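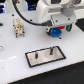 Connector insert and two-peg plate on the white tabletop in Nurska.

Triletti parts set goes red, and the waiting list goes on

NURSKA, April 14, 2020. The gear in the Triletti set is now red. Barbier, the small-parts supplier on the old rail yard road, confirmed the change in a notice to customers that ran to a page and a half, most of it about shipping cartons.

For readers who have never had the pleasure, the Triletti is a set of parts for learning how to put things together. It has a plate with two upright pegs, a plastic gear, and a cream-colored connector insert of the kind that spends its working life inside a metal hood in a factory cabinet, unloved and out of sight. You take the parts out, you fit them where they go, you take them off again. The handbook calls this "a course of exercises." Generations of shop students at the Nurska trade school have called it other things.

The old gear was beige. So, more or less, was the inside of the plate, along with the floor of the school's fitting room and the bottom of the storage bin. A dropped gear could stay dropped for a semester. Barbier's notice acknowledges "some reports of difficulty in locating the component," a phrase that covers a great deal of crawling around under benches.

Red was chosen after a trial this winter in which 13 sets were lent out with gears in mixed colors. The notice says the yellow ones were well liked. It also says they were mistaken for bottle caps, and that two went out with the recycling. Blue was dropped for reasons the company does not give. Green had supporters, but fewer of them by the end.

The new gear carries part number 2509. The old one was 1779, and anyone with a 1779 in good condition is asked to keep using it, as the two are identical in every respect except that one can be found. Barbier will not take the beige gears back in exchange. The company was asked about this more than once, judging by the fact that the notice answers it in three separate places.

The price of the full set stays where it was, at roughly $40. Buying the gear alone is possible but takes patience. It has to be ordered in writing, on a form that comes in the box with the full set.

Students and teachers who have had the new version on the table for a few weeks mostly approve of it. The teeth on the gear are the same short, blunt ones as before. The pegs are still dark gray and still forgiving of nobody. The first exercise is to put the gear on a peg, take it off, and set it down without marking it, and this remains harder than it sounds at eight in the morning. The handbook recommends lowering it straight. If it tips, the handbook recommends lifting it and lowering it straight.

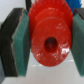

There is a school of thought that holds the gear should be picked up by the rim, on opposite sides, and never by the hub. The handbook takes this position firmly on page four and then shows it being picked up by the hub on page nine. Barbier says the drawing on page nine will be corrected at the next printing. It said so at the last printing too, and the drawing moved to page nine from page seven.

Then there is the connector insert, which gets less attention in the notice and rather more in the classroom. The contacts are gold-colored, the terminals take a very small screwdriver, and the whole block has a right way around that reveals itself only after the wrong way has been tried. Teachers like it for this. Learning to look at a part before pushing on it is most of the trade, and the insert teaches it without raising its voice. The screwdriver is not included. It has never been included. The school keeps a coffee can of them by the door, and the can is always either full or empty.

Nothing about the insert has changed, the company stresses. This will disappoint the Flollex distribution office across the river, which had asked for a darker one. Flollex handles the set for schools outside the county and reports that cream shows fingerprints. Barbier's reply, printed in full in the notice, is that hands may be washed.

The plate keeps its thick black border. It was added some years back so that the plate could be seen on a pale bench, and it does the job well enough that you have to wonder why the same thinking took this long to reach the gear. A few owners lay the plate square to the edge of the table. Others turn it at an angle, on the theory that real work seldom arrives lined up. The handbook has no opinion, and this may be the only subject on which that is true.

Part of the delay in getting the red gears out has been the cartons. The previous box had a molded tray with a hollow for each item. The new one has a sheet of folded card with slots in it, cheaper and flatter, and apparently designed by somebody who owned no gear at the time. In the first batch the slot was too narrow for the rim. In the second it was wide enough, and the gear fell through. The third batch has been accepted. Customers who received a set with the gear rattling around beside the handbook are told that it has come to no harm, and that a few scuffs on the plastic do not affect the fit.

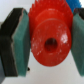

One longtime owner of the set complained by email that scuffs are exactly what a person does not want on a new part, whatever they do or don't do to the fit, and went on to ask whether the red plastic would hold up any better than the beige. The beige gear in question had been in use since the set first came out. It had lost its shine years ago, the writer said, and one tooth to a vise, and it still went onto the peg every time. "I will switch when this one breaks," the message ended, "and I don't expect to be around for it."

Barbier answered that the plastic is the same plastic. The shine is the same shine, too, but red shows it more. A wipe with a damp cloth is permitted. Polish is not, and neither is oil, and the handbook is getting a new paragraph about oil after an episode at one of the loan sites that the notice describes only as "thorough."

Red gears are going first to people already on the list, in the order they signed up. The list is kept in a ledger at the front counter and can be looked at but not photographed. Schools do not get to jump the line, though the company has said it will try to send theirs before the fall term. People who signed up twice in the hope of moving faster have been combined into one entry, at the later of the two dates.

The Nurska trade school will keep both colors going. Its plan, as posted on the fitting room door, is to hand beige gears to second-year students and red ones to beginners, so that nobody new has to learn the exercises and the floor at the same time. The second-years have objected. They point out that they dropped beige gears all last year and see no reason to be rewarded with more of them. The posted reply is that they should by now have stopped dropping them.

A revised handbook is due with the April shipments. According to the notice it will have a red cover, to match, and will be otherwise unchanged apart from the oil paragraph, the picking-up drawing and a new index. The old index listed "gear" under G, "gear, lost" under L, and sent the reader from one to the other.

Orders and ledger entries are taken at the Barbier counter during regular hours. Spare pegs are out of stock.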